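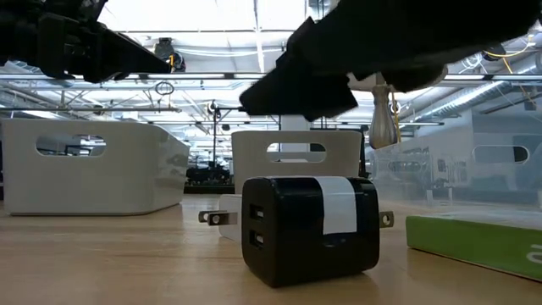 木目調の天板に置いた黒いUSB充電器。ポートは2口。

Raren 電動ミル型すり鉢 レビュー
9月6日 筆者:Zoriana Boiko

Rarenの卓上すり鉢を自費で購入し、サルサとフムスを中心に使用した。購入価格は3,780円。本体は充電式で、容器の容量は360ml。電源アダプターは付属しない。

構造
陶製の鉢の内側に浅い溝があり、蓋側のモーターが樹脂製のすりこぎを低速で回す。刃はない。鉢と蓋は2か所の爪で固定する方式で、爪が正しくかからないと回転しない。

サルサ
トマト、玉ねぎ、青唐辛子、香菜、ライム果汁、塩を使用。玉ねぎは5mm角まで包丁で刻んでから入れる。大きいまま入れるとすりこぎの下に噛み込み、保護回路が働いて停止する。トマトは種を除いて最後に加え、短い押し操作を数回。フードプロセッサーで作ったものより泡立ちが少なく、果肉の粒が残る。水分の分離は冷蔵で一晩置いても軽微だった。

フムス
茹でたひよこ豆は薄皮を取った場合と取らない場合で差が大きい。皮付きでは連続運転しても舌に残る粒が消えず、滑らかさを求める用途には向かない。練りごまとレモン汁を先に混ぜ、豆を半量ずつ加えると負荷が下がる。仕上がりは粗挽きの部類に入る。

乾燥スパイス
クミンとコリアンダーは問題なく粉になる。黒胡椒は粒が溝の外へ逃げ、粒度がそろわない。八角は不可。

清掃
鉢は食洗機可、蓋は不可。にんにくの臭いは溝に残るため、使用後に粗塩を入れて空回しした。すりこぎの軸受けは分解できず、練りごまの油が縁に溜まる。綿棒が要る。

比較
以前使っていたHustixの手動チョッパーは2,000円で、玉ねぎだけならそちらが速い。ただし潰す動作ができず、アボカドのディップには使えなかった。同居のInnaは音の小ささを理由に本機を選ぶ。

評価
ディップを少量ずつ作る用途では実用になる。容量の上限は早く、4人分のサルサは二度に分ける必要がある。すりこぎの交換部品は執筆時点で単体販売がなく、樹脂の摩耗については継続して確認する。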